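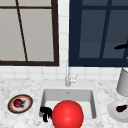

The gripper against the red ball in the simulated sink, Grestport open day.

The Grestport open day is a yearly public showing of simulated kitchen robotics, held each January by the Clilitz lab. I've been to 5 of them now, so I'm writing most of this page from memory (please fix my dates!). It grew out of Kinyua, a kitchen simulator with 564 room layouts, and the arm you see on the big screen is driven by a control program called Trudura.

Visitors mostly come for the sink tasks. You queue up, pick a kitchen, and watch the arm have a go at whatever's in or near the basin — a ball, a plate, a bit of veg. The ball is my favourite colour of red and a real crowd pleaser, and the kids yell advice at it the whole time.

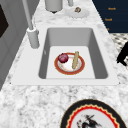 Staff then let you swap the layout and run it again, and I reckon that's the best part of the day. The last one I went to drew 1,517 people over seven hours, so get there early if you want a turn at the controls.

Some older write-ups call it the Clilitz Kitchen Day. Same event, different flyer.

Page last edited 2024-10-29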